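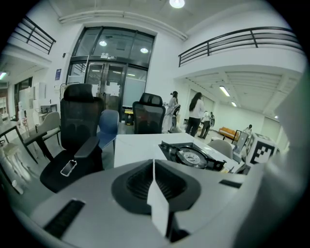

Can a portable gas stove share a table with office work?
For an afternoon, if the table is cleared first and the stove gets its own end. For longer than that, buy a second table.

Somurden Room Notes
README for the furniture and table-use records

What is in here

Somurden is a plain-text record of one shared workroom and what ends up on its tables. The room has white walls, a high ceiling and a collection of chairs that could only have been assembled over several budgets. Black mesh office chairs with headrests live alongside a blue plastic one with a shell back and a beige upholstered one that seems to be waiting for a nicer room. All of them are in the inventory, and all of them are called "chair" in the first version of it, which is why there is a second version.

Contents

rooms.txt: one entry per room. There is one room.
furniture.txt: 60 entries covering chairs, tables and whatever was being used as a table.
surfaces.txt: 254 entries, each noting what was on a given tabletop at a given moment.
notes.txt: remarks that fit nowhere else. The longest file by a wide margin.

How an entry is written

Each line in surfaces.txt has a surface name, an object, a position and a remark. Positions are left, right, middle and edge. "Edge" means we would have moved it.

Sample lines:

white table / portable gas stove / right / set at an angle
white table / monitor / edge / see stove
mesh chair / smartphone / seat / look before sitting

Seats count as surfaces. This was argued over in February and settled in favor of the phones.

Naming

The white table is "white table." The one with the dark top and black legs is "dark table." An earlier draft used Bikonis and Skjelbred, after the labels on two storage shelves, and every person who opened the file asked which was which. The old names survive in 159 entries of surfaces_old.txt, which you should leave alone unless you enjoy that sort of thing.

Known problems

Chairs move. An entry is good for the moment it was written and not much longer.

The stove is listed under both "kitchen" and "equipment." Pick one in your own copy.

Colors were typed in by hand. "Beige" also appears as "tan," "cream" and, in one case, "oatmeal." Gray has suffered similarly.

Remarks are limited to 200 characters. Some contributors took this as a target.

Using the files

Everything is UTF-8 with a slash between fields. Object names contain no slashes, apart from one "cup/bowl" that breaks most spreadsheets on import. Fix it locally or ask for the Prurkerport export, where it is a cup.

If you add entries, append them at the bottom and keep the remark short. Please don't tidy the room before writing it up.

Changes

Thu 21 March: split furniture.txt from surfaces.txt. Removed duplicate stove. Put it back; there had been only one.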